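3.2 Collecting demonstrations by remote control

We wanted every demonstration in the Norum set to come from a person making real choices, so we skipped scripted planners completely. An operator sits at a desk with a handheld controller and steers the simulated arm, and our recording tool, Clikadetti, stores the joint positions, the hand pose and the state of every block at each step. The learning curve is pleasantly short! Most operators felt at home within one afternoon, and several asked to keep going after their shift had ended.

Each session starts with a fresh layout of colored cubes on a white table. One large block serves as the landmark, and the small cubes are placed near it, against it or on top of it. The operator reads a short instruction ("put the magenta cube beside the green one") and carries it out in whatever way feels natural. We gave no advice on grasp angle or path. That freedom matters a great deal to us, as it fills the data with the small detours and second thoughts that people show when they work around an obstacle.

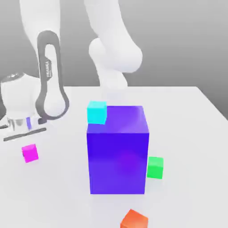 Figure 4. A layout from the simulated block task, with a small cyan cube on the large blue-violet block and a green cube against its right side.

Layouts like the one in Figure 4 turned out to be our favorites. A cube near the edge of the large block asks for a careful approach from above, while a cube pressed against its side leaves fewer places for the fingers to go. Operators solved the second case in two quite different ways: some slid the cube clear before grasping it, and others turned the wrist and picked it up where it stood. We kept both styles and gave them separate labels, following the scheme used in our earlier Bosholm study.

In total we recorded 622 demonstrations. Mortimer Mahmoud and Declan Cheetham replayed all of them and kept 438 for training, dropping any in which the operator let go of the controller, misread the instruction or knocked the large block out of place. The two reviewers worked separately and then met to settle the cases where they disagreed (long pauses in mid-air were the usual sticking point).

We also set aside up to 100 layouts for testing, none of which any operator had seen. The policy trained on these demonstrations, which we call Alipour, is described in Section 3.3.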